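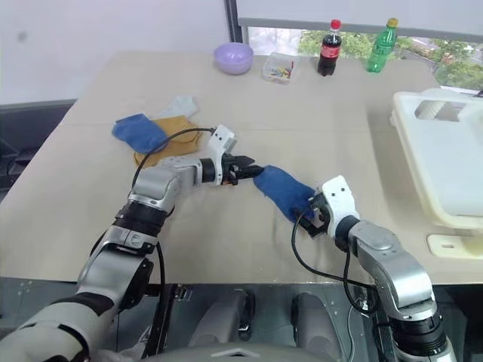 About Belenico

Belenico is a laundry and cloth service in Jardine. We wash, dry, fold and deliver reusable cleaning cloths, tea towels and hand towels for cafés, childcare centres, clinics, small offices and a growing number of households. We are locally owned and everything is washed on site.

How we started

Torquil Gunn opened Belenico after 3 years of managing the kitchen at a community hall, where most of the cloths went in the bin after a week. Some were fine. They had just been used on the wrong thing, washed with the wrong thing, or left wet in a bucket over the weekend. He bought two second-hand washers and took on the hall's cloths, then those of the bakery next door.

Sandamali Khondokar joined the following year to run the folding room and is now a co-owner. She brought in the colour system we still use and wrote the cloth guide that goes out with every first delivery. Torquil looks after the wash floor, the van and the accounts.

What we do

Most customers are on a weekly swap. We drop off a bag of clean cloths and take away the used ones. Cafés usually need a swap twice a week in summer. Households can choose weekly or fortnightly.

A standard household bag holds 55 cloths in mixed sizes. A café bag holds 90. If you find you are using fewer than that, tell us and we will move you to a smaller bag at the lower rate. We would sooner not wash clean cloths.

We also sell cloths outright to people who want to do their own washing. These are the same ones we use in the service, in the same colours.

Colours

Every cloth colour has one job. Dark blue is for benches and tables. Mustard yellow is for the kitchen sink, stovetop and splashback. Pale blue is for glass and mirrors. Green is for bathrooms and is always bagged and washed separately from the others.

You are welcome to use your own system at home, but please keep to ours if your cloths come back to us. Food businesses on the swap service get a chart for the wall. Extra copies are free, and we can print them in larger type.

How cloths are washed

Used cloths are sorted by colour when the van comes in. They are shaken out, checked for pins, staples and bits of food, and washed hot with an unscented detergent. We do not use fabric softener on any cleaning cloth. It leaves a coating on the fibres and the cloth stops picking up water.

Tea towels and hand towels go through a separate wash. Cloths with heavy grease are soaked overnight first. If a stain will not shift but the cloth is still sound, it is moved to our rag box and offered to the mechanics and painters in the area for the cost of pickup.

Drying is done on lines under the rear awning when the weather allows, and in the dryers when it doesn't. Flat cloths are folded in quarters, tea towels in thirds.

The work table

Visitors to the folding room come in past the long table where we try out new cloths before ordering them. A cloth gets pulled, twisted, wrung and used on the sorts of spills our customers deal with, including soft drink, cooking oil and dishwashing liquid. It is then washed and the whole thing is repeated. We are looking at whether the edges hold, whether the colour runs and how much the cloth has shrunk. Plenty of samples do not make it to a second order.

Our current cloths are supplied by Stekosar. We changed to them when our previous supplier switched to a thinner weave, which frayed along the hem after a few months of hot washing.

Repairs

Hems that come undone are restitched on Thursday mornings. Last year we mended 968 cloths and towels that would otherwise have gone to rags. Customers who do their own washing can bring in Belenico cloths for restitching at no charge, provided they are clean.

Working here

We are a small team and most of us do a bit of everything. New staff start in sorting, then learn the wash floor and folding. Shifts begin at 6 am and finish by 2.30 pm, which suits people with school-aged kids. We do not run a night shift. When there is a position going, it is listed on the noticeboard by the front counter and on our jobs page.

Where to find us

The laundry is at the rear of the Brornura building in Jardine, with the entrance off the side lane. There is a loading bay for customers dropping off bags and two parking spots beside it. The front counter is open weekdays from 8 am to 2 pm. Please ring the bell if the roller door is down.

To ask about a swap service, leave your details through the contact form and tell us what sort of business or household you are and how many days a week you are open. Sandamali will get back to you with a bag size and a price.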